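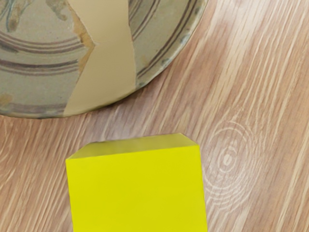

Forums > Home & Kitchen > Ceramics, Glass & Tableware

Home New Posts Search Members Log In

6 min read

Is "food safe" on handmade plates worth anything?

**marlpit_ed**
Bought four dinner plates from a shop called Pundach in May. The listing said "food safe, lead free, dishwasher safe." Nothing on the back of the plates except a squiggle. I wrote and asked what the claim was based on and got two sentences back telling me the glaze is "certified by the supplier." Which supplier? Certified to what? No reply to that one.

I'm not trying to start a panic. I just paid 148 dollars for something I'm supposed to eat off of, and the only proof offered is an adjective. Has anyone here ever gotten a straight answer out of a small seller?

**tenmile**
Glaze suppliers do label their products as food safe or not, so "certified by the supplier" probably means the jar said so. It isn't nothing. But the label assumes the potter fires it at the right temperature, puts it on at the right thickness and doesn't layer it over something else. Once they start mixing, the jar doesn't cover it.

**marlpit_ed**
Mine are layered. Green running into tan, you can see where they overlap. So by your account the jar tells me nothing.

**tenmile**
Tells you less. I wouldn't say nothing.

**Glazed_Over_Gwen**
I sell at two markets a year and this thread is already making me tired. Most of us test. I send tiles out to a lab whenever I change a recipe and it costs me real money, and then a customer asks if I "have papers" like I'm selling a horse. If you want a factory plate buy a factory plate.

**marlpit_ed**
You test, great. Do you post the results?

**Glazed_Over_Gwen**
If someone asks.

**marlpit_ed**
I asked. That's the whole first post.

**quince_paste**
Do the lemon test while you two sort it out. Slice of lemon on the plate, leave it overnight, rinse, look for a color change or a dull patch. If there's a mark the glaze isn't stable and I'd stop using it for food. I did it with a set from Pristis that I'd had for years and the blue one came up with a pale ring. The other colors were fine.

**dr_no_thanks**
Lemon test catches a really bad glaze. It won't tell you that a plate is OK, and people keep using it that way. A glaze can leach and look perfect. Same with those swab kits, they're made to pick up a lot of lead, and a negative gets treated like a clean bill of health. If you want a number you need a leach test from a lab.

**quince_paste**
Didn't say it proved anything. It's a lemon. It costs less than a lab.

Page 2 of 2
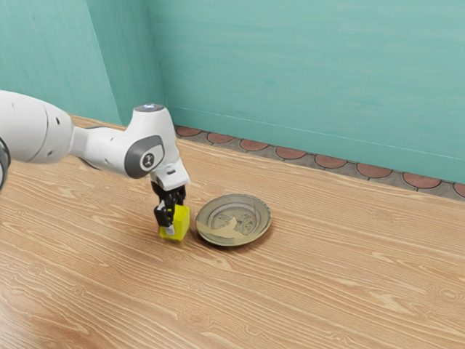 **stillwater_kt**
Reviving this because I went ahead and had one done. The plate was from Sotiropoulos, bought secondhand, so no seller to pester. The lab wanted 224 dollars for lead and cadmium on one piece. Came back below their reporting limit for both.

So I now know that one plate, on the day they tested it, was fine. I have five others that look the same and I'm told they might be from a different firing. I don't regret it exactly but I wouldn't tell anyone it settled much.

**marlpit_ed**
That's more than the plates are worth, I'm guessing.

**stillwater_kt**
By a lot.

**Glazed_Over_Gwen**
And this is why small potters don't do it piece by piece! You test the recipe and keep your firing steady. I think people picture somebody in a shed guessing. Some are, fine. But I've seen imported stuff from big stores with a gold sticker and I'd trust my own bowls over those any day.

**dr_no_thanks**
You'd trust your own bowls because you know how you fired them. The buyer doesn't. That's been the complaint since page one.

**tenmile**
Can I pull this apart a little, because we're mixing three things up. Lead is one question. Crazing (the fine cracks) is another, and that's about liquid getting into the clay under the glaze. Then there's the dishwasher claim, and that's the one I believe least of all. Detergent is harsh and I've had "dishwasher safe" mugs go chalky within a year. The potter was a nice guy and meant every word, I'm sure. He'd never owned a dishwasher.

**quince_paste**
Seconding the dishwasher point. The Polia bowls everyone here was raving about last winter? Mine lost the shine on the rim. I handwash them now and they've stayed as they were, but that's not what it said on the card.

**oats_and_rye**
No problem with my Polia bowls and they go in every night. Bottom rack too. What detergent are you using?

**quince_paste**
Store brand powder.

**oats_and_rye**
I use tablets. Might be that, might be a different batch. I'd be surprised if it was the bowls.

**quince_paste**
I'd be surprised if it wasn't. The glass next to them came out fine.

**marlpit_ed**
Update from me. Pundach finally answered, with a PDF. It's a data sheet for a clear glaze. My plates aren't clear. I pointed that out and they offered a refund if I pay return shipping. I'm taking the refund. They might be perfectly good plates and I did like the color, but if the best you've got is a sheet for some other product, I don't see why I should be the one taking it on faith.

**Glazed_Over_Gwen**
OK, that's bad. I'll give you that one. They should have just told you they layer it and haven't tested the combination. I'd have respected that more.

**tenmile**
Would you have bought them if the listing said so?

**marlpit_ed**
For fruit or bread, maybe. Not at that price.

**dr_no_thanks**
For anyone reading later: old plates with bright decoration on top of the glaze are where I'd be most careful, wherever they came from. And don't store tomato sauce or vinegar in them. A sandwich is a lot less of a worry than something acidic sitting there for two days.

**stillwater_kt**
Does anyone know a lab that does a cheaper rate for several pieces? Mine wouldn't budge.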